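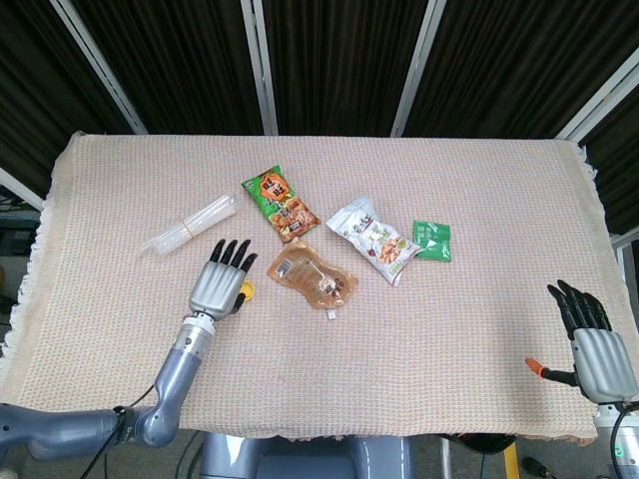

Prorham Community Rooms
Textile and Furnishings Safety Inspection: Checklist with Comments
Inspection period: March
Inspected by: Asmaa Zaki
Reviewed by: Rachid El Ouafi, Premises Manager

Scope
This inspection covers table linen, curtains, free-standing frames and stored fabric in the Main Hall, the Chraibi Room and the ground floor store. Kitchen textiles are inspected separately. Items are marked Pass, Action or Not applicable. Any item marked Action must be signed off before the next public booking in the room concerned.

Section A: Table coverings

A1. Cloths clear the floor on all sides.
Pass. Minimum clearance of 30 mm met throughout.

A2. Fringes and tassels secure, with no loops that could catch a hand or a chair arm.
Action. Loose threads found on several cloths in the Chraibi Room. Trim or withdraw. Threads must be cut and never pulled, as the weave opens up along the edge.

A3. Cloths laid flat, without folds under crockery or equipment.
Pass.

A4. Non-slip underlay fitted on polished tables.
Action. Two underlays missing in the Main Hall. Replacements are held in the store, second shelf, and should be fitted by the duty steward.

A5. No candles or other naked flames on covered tables.
Pass. The notice by the servery has faded and is to be reprinted.

Section B: Curtains and drapes

B1. Flame-retardant label present and legible.
Action. Labels legible in the Main Hall. In the Chraibi Room one label has been lost in the wash. The supplier, Godovach, has been asked for a copy of the certificate. Until it arrives the curtain is to be taken down and kept in the store.

B2. Curtains clear of heaters.
Pass. The nearest heater in the Main Hall is 1,133 mm from the curtain line. The house minimum is 1,000 mm.

B3. Curtains do not hide exit signs, call points or extinguishers.
Pass. Hirers are reminded that the side curtain must stay tied back during events.

B4. Hems intact and off the floor.
Pass, with comment. The hem nearest the stage door is wearing thin. Inspect again next quarter.

Section C: Free-standing frames and poles

C1. Joints tight and locking pins in place.
Pass. One pin was stiff and has been oiled.

C2. Feet level and weighted where required.
Action. One weight bag has split at the seam. Withdrawn from use.

C3. Walkway of the required width kept between frames and seating.
Not applicable. No seating was laid out at the time of inspection.

Section D: Storage

D1. Linen stored dry, on shelves, away from the boiler cupboard.
Pass.

D2. Shelf loads within the marked limit of 70 kg.
Pass. The lower shelf is close to its limit. No further Tusesex boxes are to be placed there.

D3. Cleaning fluids kept apart from fabric.
Action. A bottle of stain remover was found among the folded napkins. Moved to the locked cupboard. Cleaning staff to be reminded in writing.

Reviewer's comments
The actions under A2, A4 and C2 are minor and may be closed by the duty steward. B1 remains open until the certificate has been seen by me and a copy placed in the premises folder. D3 was also raised at the previous inspection and will be discussed with the cleaning contractor.

R. El Ouafi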